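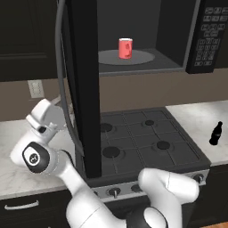 How do I move a Cutitden world to a new server without losing the builds?

Stop the old server, copy the whole world folder, and start the new server once with an empty world before you put the copy in place. The rest of this page goes through it in order. It was written for Cutitden server 4, but the folder layout has been the same for a long time.

What you need

Admin access to both servers, a file transfer program, and enough free space for two copies of the world. Our map, Brestolport, comes to 1026 MB with the player data included. Check yours before you start. Pick a time when few people are on. The transfer took us 60 minutes on a home connection.

Stopping the old server

Type this in the console:

say Server going down for the move
save-all
stop

Wait until the console prints that all regions are saved. Don't close the window before then. If you kill the process while regions are still being written, you can end up with holes in the map where a chunk used to be, and the game will fill them with fresh terrain the next time somebody walks past.

Copying the world

The world is in the folder named in server.cfg, on the line that starts with world-name. Ours says:

world-name=brestolport

Copy the entire folder. It has regions, players, markers and a file called seed.dat. People often leave out seed.dat because it is tiny. Without it the new server makes up its own seed, and everything past the explored part of the map won't line up. You get straight cliffs at the border.

Put the copy on your own computer first and keep it there until you have played on the new server for a while. Zip it if your host limits the number of files per upload. The regions folder for Brestolport had 144 files in it, and our host's web uploader stalled on them until we sent a single zip.

Setting up the new server

Install the same version you had on the old one. Do the update later, as a separate job. Start the server, let it generate a world, and stop it again. This creates the config files with the right permissions.

Now open the new server.cfg and change these lines to match the old one:

world-name
world-height
difficulty
allow-flight

World height matters the most. If the new value is lower than the old one, the tops of tall builds are removed when the chunk loads, and they do not come back when you raise it again. The Vukčević tower on our map is right up at the limit, so we checked that line twice.

Delete the world folder the server just made and upload yours in its place. The folder name has to match world-name exactly, including capital letters if the host runs Linux.

Mods

If you use Bikis for land claims, copy its data folder too. Claims are not stored with the world. Start the server without Bikis once, confirm the map loads, stop, add the mod and its data, and start again. Doing it all in one go works most of the time, but when it fails the log is hard to read.

Checking the result

Join and go to spawn first, then to a build far from spawn. Open a few chests. Look at your own inventory. If the inventory is empty, the players folder didn't come across or the new server has online mode set differently from the old one. Stop the server before people start collecting things and fix that setting.

Then walk to the edge of the explored map and see whether the land continues normally.

Common problems

"World format not recognized": the folder is nested one level too deep. Unzipping often leaves brestolport/brestolport.

Everyone spawns in the ocean: set the spawn again with setspawn while standing where you want it.

Signs are blank: the file encoding changed during transfer. Upload again in binary mode.

Thanks to Kagiso Ngcobo for the note on binary mode.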